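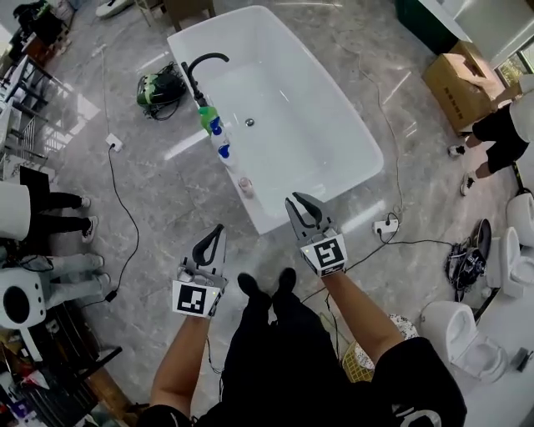 Samah Bouazza wrote:
I wouldn't buy a second pair on the strength of one afternoon. What did you compare them against?

tubside_dan wrote:
Against the Bramdale pair we already had. Same operator, same small bottles on the tub rim, pick one up and put it back. The new ones are Zarkas, handheld, marker on the base of each one. We did 64 picks per pair and the Zarka dropped fewer. I'll post the sheet when I've cleaned it up.

Samah Bouazza wrote:
"Dropped fewer" with the same operator going second on the new pair? By then he's had 64 rounds of practice on those bottles. Swap the order and run it again.

kelp_motor wrote:
Agree with Samah on the order. Also, a person holding a gripper corrects for everything without noticing. You feel the bottle slip and you tilt your wrist. Put the same fingers on an arm and that help is gone. We went through this in September with a Tyagi wrist and threw out most of our handheld numbers.

tubside_dan wrote:
Fair on the order. I don't buy the second part. The point of the handheld is to record how a person does it, wrist tilt included. If the arm can't copy the tilt then the arm is the problem.

kelp_motor wrote:
Or the tracking is. How often do you lose the marker when you reach down inside a white tub? Glossy surface, light bouncing everywhere. The Ustbridge page says 5 mm and I have never seen anyone get that outside their own demo.

tubside_dan wrote:
Haven't measured it inside the tub. On the rim it looked OK on playback.

Samah Bouazza wrote:
"Looked OK on playback" is how we ended up with 400 clips we couldn't use.

Olaia Paredes wrote:
I've had the Zarka pair for over 3,000 grasps and I'd still call it a maybe. The fingers are fine on round bottles. Short jars are worse, they roll out toward the tip if you come in at an angle. The trigger on my left one got sticky and support told me to clean it, which did nothing. The Bramdale is heavier and my arms hate it by lunch, but it closes the same way every time.

kelp_motor wrote:
Did you ever run yours with the head camera only, no wrist view?

Olaia Paredes wrote:
Once. Couldn't tell a closed finger from a nearly closed one. Wouldn't do it again.

tubside_dan wrote:
OK. I'll rerun with the order swapped and do a set reaching down to the drain, and log every lost marker. Still think the Zarka wins on weight alone.

Samah Bouazza wrote:
Then weigh them and post that too.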